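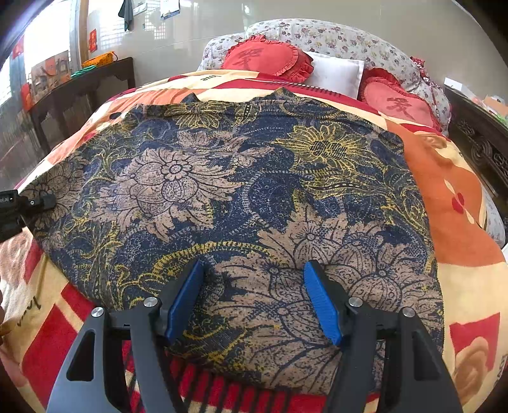
Bed Linen and Quilts: Gallery 40

Gallery 40 covers folded textiles and bed coverings as they are used in a furnished bedroom. Gallery 39 dealt with curtains and table runners. Entries are listed by item, and catalog numbers follow the Pietrzak index. Click any entry for the full record.

Entry 1. Folded cloth, floral
Dark blue and tan. Large tan flowers and leaves with dark blue outlines, curling blue vines, yellow dotted accents. Folds are loose and the top edge is uneven. Index no. 347.

Entry 2. Quilt, block print
Red, orange, cream and peach in large blocks. Black cursive lettering on a cream panel. The lettering has not been transcribed. Flower motifs appear on the right side, one peach and one small red on orange. Index no. 945.

Entry 3. Heart-shaped pillows
Red, ruffled edges, each with the same Chinese character. The character on the left pillow is a darker red. A small white rectangular pillow lies between the two and is cataloged with them.

Entry 4. Long pillow, bolster type
White cover with small pink and purple flowers. Placed at the head of the bed, behind the hearts. The red patterned strap or ribbon at the right end is listed under trimmings.

Entry 5. Side table
Dark wood, carved brackets below the top, set against the wall. Furniture is recorded only where it stands in the same room as the bedding. See the Trakwood pages for other tables with brackets.

Notes on the records
Colors are given by eye and may shift between monitors. Fiber content is left blank unless a label has been read. Pattern names are not assigned to unlabeled pieces.

Corrections go to the Skimlow textile desk with the gallery and entry number in the subject line. Gallery 41, towels and bath mats, opens in July.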